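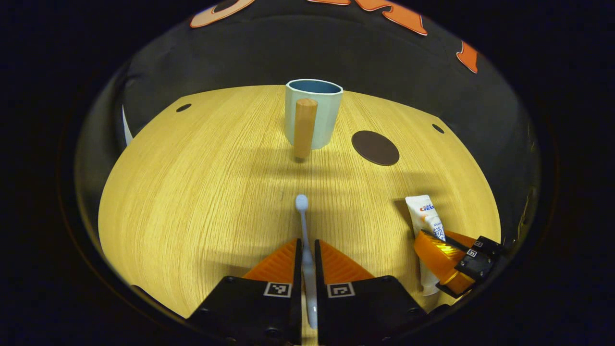 Counting Shells: How Far Can Claimed Artillery Losses Be Trusted?
Term project report, Conflict and Media module
Submitted 16 July 2021

1. What we set out to do

Armies at war publish numbers about each other. The numbers are usually large, they arrive quickly, and newspapers tend to print them with a short warning that they could not be checked. Our project asked whether a small group with no special access could check any of them after the fact, using only published material.

We did not pick a current war. Feelings run high, records are closed and most of what is online has been posted by one side or the other. We used the Gatley exercise set instead, a teaching archive built on a short border conflict in which two sides, called North and South in the papers, shelled each other across a river valley. It holds daily press statements, translated news reports, a folder of stills taken from released videos, and partial maintenance records for the guns of both sides.

The question was narrow. When South said it had destroyed a North gun, was there anything in the other records to support it?

2. The claims

South's daily statements claim 532 artillery pieces destroyed over the whole conflict. North's own opening inventory lists 821 guns and heavy mortars of all types. If both figures were right, North lost well over half of its artillery, yet its rate of fire in the last week, as recorded by local news reports, hardly dropped. That alone made us doubt the claim, though it does not settle anything. A side can fire more with fewer guns for a while, and reporters who hear shelling are poor judges of how many barrels are doing it.

The word "destroyed" is also used loosely. In early statements it seems to cover guns hit, guns abandoned and guns that simply stopped firing. Later statements add "suppressed" as a separate heading, and the destroyed figure grows more slowly from that point. The archive notes do not comment on this change. We think they should.

3. Method

Each claim was entered in a shared table with its date, place and type of gun. We then looked for a match in three kinds of source: stills and video notes, North maintenance records, and reports by journalists who had visited the place. A claim was marked supported if two separate sources agreed on place and type, weak if one did, and unsupported if none did.

We had planned to use the Cimine matching tool, which compares place names across spellings. We gave up on it in the second week. It merged two villages on opposite banks of the river, and we only noticed when a North battery appeared to be shelling itself. After that we matched names by hand with the Imgate map sheets, which are older but print both spellings.

4. Results

Most claims were unsupported. This is less dramatic than it sounds. The North maintenance records have a gap for the whole of March, when much of the heaviest firing took place, and a missing record is not evidence that a gun survived.

The supported claims cluster near roads, where journalists could go. Claims from the hills are almost all weak or unsupported. We would warn any reader against concluding that South lied more about the hills. Fewer people were there to look.

The video material was the biggest letdown. Many clips show smoke at long range and a caption naming a target. In several the same burst appears under different dates, once cropped and once mirrored. A caption written by the press office of the unit that fired is a claim, and we stopped counting it as a source.

5. The ammunition figure

One statement says North was firing 3000 shells a day by the end. We traced it through the news folder and every article leads back to a single briefing. The Sandhu summary, which is the main reading for this module, repeats it without a footnote and then uses it to estimate barrel wear. We could not reproduce that estimate. The wear tables it relies on assume full charges at long range, and the valley is narrow enough that lower charges would have been normal.

6. Problems with our own work

Our group disagreed over what counts as a separate source. Two news reports that quote the same officer were at first entered as two. We corrected the ones we found – there may be others. The translations were taken as given, and none of us reads the original language.

We also came to the project expecting the claims to be inflated, and the marking of weak cases may lean that way. A second reading by someone outside the group would have helped. We ran out of time for it.

7. What we would do next

The March gap is the obvious place to start. The archive index mentions a box of fuel and towing records for North that has not been scanned. A gun that was towed after the date of its reported destruction would be better evidence than anything we had, provided the serial numbers are legible.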